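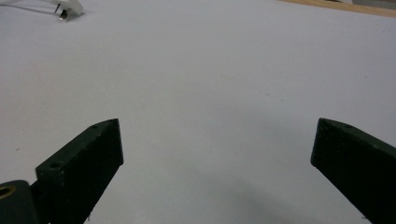
What will a second pair of grippers cost us?

2,960 dollars, before freight, and freight from Pravov has never been anybody's idea of a bargain.

Hi all,

Replying to Torunn's message, which I've left below in full so that I can be accused of quoting it accurately. I've now been through both quotes and the old spreadsheet, including the tab called "final" and the tab called "final use this one".

> From: Torunn Lie
> To: bench-planning
> Subject: Second pair, yes or no
>
> Can someone please tell me what we are buying? Florêncio has put
> the Pravov grippers in the plan for Molterham. Olga has them down
> for Merden. I have one line for one pair and I'm fairly sure they
> can't be in both towns.
>
> Also, Torres wants an answer on the frames before the end of
> January. Their price includes rails and bracing but no work
> boards. Are we making our own again? The last one took longer
> than the frame did.
>
> Torunn

Taking the towns first. The pair goes to Merden. Molterham keeps what it has and gets spare fingers, which are cheap enough to come out of consumables and small enough to be lost in a drawer by winter. I've put down 5 sets. Florêncio, I know you asked for 15. I admire the ambition.

On Torres, I'd take the frames and make our own boards. Yes, the last one was slow. It was slow because Nilton and I had three opinions between us about the edge, and we have since settled on one of his.
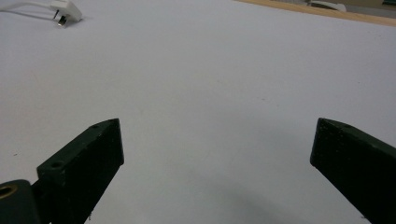 The line I'd like to add is for work surfaces, and it's the cheapest thing in this email. We've budgeted for grippers, cables, frames and freight, and then we put everything down on whatever is flat. Have a look at the plug in the top left corner. It's white, its cable is white, and both of them are lying on white. Anyone labelling that footage is going to earn their lunch. I'd like a few sheets in a dull mid-grey or blue, matte, cut to the size of the board so they can be swapped between tasks. Olga thinks we should buy coloured plugs instead. Olga is welcome to price coloured plugs.

Matte matters, by the way. The shiny vinyl in the hardware catalogue is half the price and would give us a lovely view of the ceiling lights.

Next, floor space. Torres quotes the frame footprint as if cables came out of the top and politely evaporated. Please allow for the leads and for two elbows when you measure at Merden. Leave room on both sides of the board, and more on the right than you think you need.
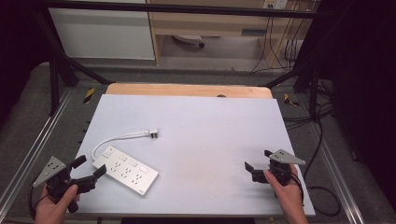
Both grippers over the board, power strip at left, plug lying free on its cord.

What I still need:

- Florêncio: a yes to 5 sets, or a better argument for 15 than last time.
- Olga: the room measurements for Merden, wall to wall, in one unit of your choosing.
- Nilton: the cutting list for 2 boards, with the rounded back edge if you're still attached to it.
- Torunn: the name of whoever signs for freight.

If the answers come in before the Torres deadline I'll send one order. If they don't, I'll send it anyway and you can all be surprised together.

Hazel Pennington

Recent messages on this list
Second pair, yes or no (Torunn Lie)
Torres frames: revised quote attached
Re: Re: Who has the long hex key
Spare fingers, Molterham stock
Coloured plugs, a defence (Olga Tavares)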